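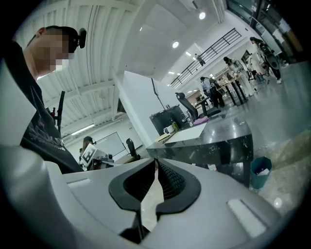 Notebook entry, Gundeck game test room
Nov 15, 2022

1. Purpose
To check the bonus terms and the withdrawal flow on the Parnar casino build before it is passed to the license reviewer. The slot library was not part of this session. Ukura is to be tested separately.

2. Setup
Two player accounts were opened on the staging server, one in euros and one in Canadian dollars. Each was credited with a deposit of 200 and a matched bonus of 200. The wagering counter was set to zero and the live chat was switched off.

3. Observations
The euro account behaved as written in the terms. Blackjack stakes counted toward wagering at 10 percent, and roulette stakes were left out entirely. The Canadian account credited roulette in full, contrary to section four of the terms. The fault was repeated after a fresh login.

A withdrawal of 900 was requested from the euro account. The cashier page accepted it and showed the status "pending," but the confirmation e-mail went out in German although the account language is English. The Swedish template has the same header fault, noted in March and still open.

The self-exclusion page loads correctly in both currencies. The link to it from the mobile footer is dead.

4. Actions
Roulette weighting: reported to Uchida, ticket marked high.
E-mail language: Vasanthi Sheikh to compare the template table with the previous build.
Footer link: to be corrected with the next text update.

The Canadian account is to be left as it stands until Uchida has copied the logs. Please do not reset it.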